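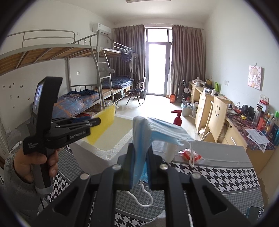
Musby Hall residents get a fresh start with foam box packing scheme

Clorport, June – Students living at Musby Hall are being invited to save their old foam boxes and fill them with the small stuff that always goes missing on moving day. The Box It Up scheme opens to all 46 shared rooms this month, after a trial on the second floor that went down so well the neighbours upstairs asked to join in early!

The idea is simple. Each resident takes an open-topped foam box, lines it with a cloth or a sheet of foam, and uses it for the things that don't belong in a suitcase: face masks, cloths, toiletries, chargers, whatever is sitting on the desk. Boxes are labelled with a room and bunk number and can be left in the ground floor store over the summer, free of charge.

"I've moved rooms every year I've been here and I've lost a phone charger every single time," said Tarcísio Batista, who ran the trial with his floor. "This year I put a box on the rug, sat down next to it and just kept going until the desk was clear. It took one evening. I even found my library card."

Rooms at Musby Hall are lived in properly, with quilts on the lower bunks, clothes hung from the bed rails and a long desk that fills up by the second week of term. The scheme works with that. Residents can begin in one corner and stop when they like, and the box goes wherever there's a bit of floor.

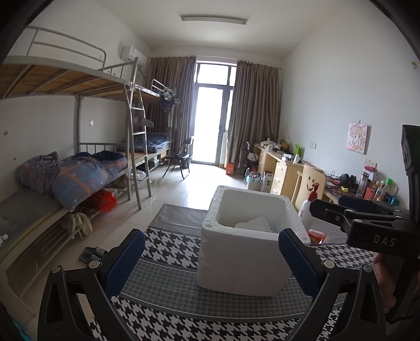 What residents can bring

Boxes up to 80 litres will fit on the store shelves. Pump and spray bottles are welcome as long as they are closed and standing upright. Food, open drinks and anything with a loose battery should stay out. Quilts and blankets go in bags, which will be handed out at the front desk from 5 pm.

The store has been fitted with 19 new shelves, paid for by Mustisport, the sports shop on the corner of Fukuda Street, which has also been saving clean foam boxes from its deliveries.

"We were breaking up good boxes every morning, and it's lovely to see them going up the road to people who'll use them," said Fionnuala Mulligan, manager of the shop. "Come and ask, we've got plenty in the back."

How to join

Residents can sign up at the front desk or with their floor rep. Spare boxes can be collected from Mustisport during opening hours. Anyone staying on over the summer is welcome to take part too, and boxes can be fetched from the store at any time by asking at the desk.

ENDS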